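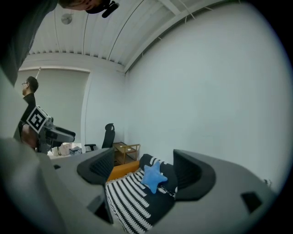
How many cushions does a small sofa need? Three at most, and one of them should be a little bit silly.

I came to that number the hard way. When I moved into my place in Porkdale I owned so many pillows that my friend Nidia Cárdenas had to sit on the floor! So out they went, and I started over with a rule: one bold pattern, one plush thing that makes me smile, and one plain one for naps.

The bold one is where I get carried away. Black and white waves are my weakness (stripes too, scallops, anything that wiggles), and they look fantastic against a warm color like orange. I like a throw in the same family, and

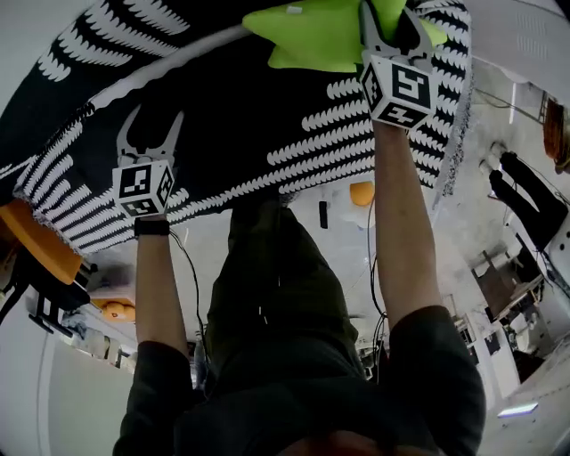 if it has a fringe, even better – a fringe that's gone a bit scruffy still looks cozy to me. Shake it out, fold it in half longways and drape it over one arm. Then add your silly thing. Stars are great for this, in blue or a loud lime green, and they squash nicely behind your neck when you're reading at 3 in the afternoon.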